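## Beds, blankets and the Saturday change

The guest rooms at Tandholm are open again from November, and with them comes the question which I receive more than any other: how do we make the beds, and why does it take us so long? I promised to write it down for this newsletter, so I have tried to do it in the order we work.

We start with taking away. Before any clean sheet comes into the room, everything which the last guests have left behind must be collected: socks, tissues, the thin plastic bags from the shop in Eltbridge, a forgotten scarf. Things that somebody may want back go into the drawer in the office with the room number on a paper. Things for the wash go into the basket. Plastic bags we fold and keep, if they are clean, for they are useful for wet shoes.

I ask everyone not to put the collected things on the bed and then forget them there. A dark cloth on a white blanket leaves fluff, and the fluff of a new black cloth is very difficult to remove. If you must put something down, put it on the chair.

Then the bed itself. The duvet goes on the upper half, smooth, with the side hanging down over the edge. The textured blanket goes across the lower half and over the foot. It should hang at the front, but the upholstered base should still be seen below it. Some of you pull the blanket so far down that it touches the floor, and then it collects dust from the first evening. Please stop a little earlier.

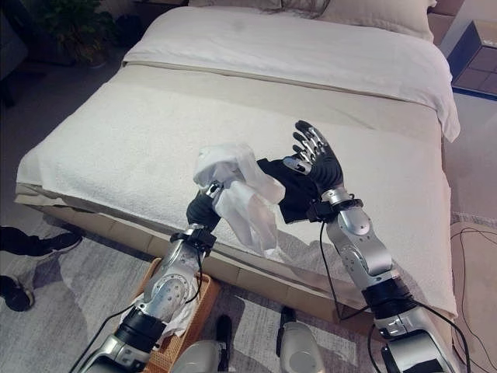 Zachary Zacharias wrote to ask whether the blanket at the foot is necessary at all, as in his opinion guests throw it on the floor before they sleep and it is one more piece to wash. He would prefer a second blanket in the cupboard, where those who feel cold can find it.

I have thought about this for some days. He is right that many guests take it off. But the blanket also protects the duvet when people sit down to tie their shoes, or open a suitcase on the bed (which they all do, even with the sign). A blanket is easier to wash than a duvet. Last season we paid 1,693 for laundry, and the duvets were the larger part of it. So for this winter the blanket stays, and we will look at the numbers again in spring. The cupboard idea I like also, and I have put in an order for more blankets from Privard. They have offered us 16 in off-white for a price I can accept.

A few words on marks. On white bedding every small grey spot is seen, and it is tempting to turn the duvet so the spot comes underneath. Please don't do this. Look at the whole duvet in daylight, with the curtains open, and if there is a mark, try cold water and a little soap first. If it does not go away, the cover must be changed. The clean covers are on the second shelf -- not on the top one, where the covers with broken buttons are waiting for my sewing machine.

For the blankets, a low temperature and no softener. The softener makes the rough surface flat, and after some washes it feels like an old towel. Shake them well outside before you hang them. Mrs Sarıgül's method, to hang them over two lines instead of one, really dries them faster, and I recommend it to all.

The pillows come last, when the duvet is already smooth. We have stopped beating them into a point in the middle. It looked like a hotel from my childhood and it was flat again in one hour.

The next big change of all rooms is on Saturday, and we begin at nine. Bring your own gloves if you have sensitive hands, the new soap is stronger than the old one. Coffee is in the kitchen from half past eight.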